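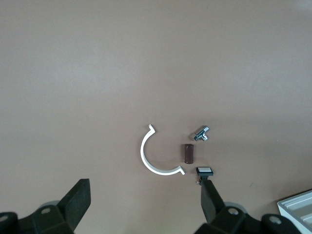

3.2 Equipment planning and spares

The budget for the Dredmont cell was drawn up before the part list was fixed, and two items were underestimated. The first was gripper fingers. Small mixed parts, such as curved plastic clips, metal fittings and switches with exposed pins, call for different fingertip shapes, and we had costed only one set per arm. Figure 4 shows typical small parts on the work surface with the gripper fingers open. The second was trays, which Naylor supplied on a lead time of 13 weeks.

The revised plan covers seven arms, six in service and one held as a spare, with two sets of fingers for each. Wrist cameras were priced separately from the arms so that either could be replaced alone. Staniforth and Khattak reviewed the orders in February and moved the remaining tray money into fingertip stock.

Figure 4. Small parts and gripper fingers, seen from the wrist camera.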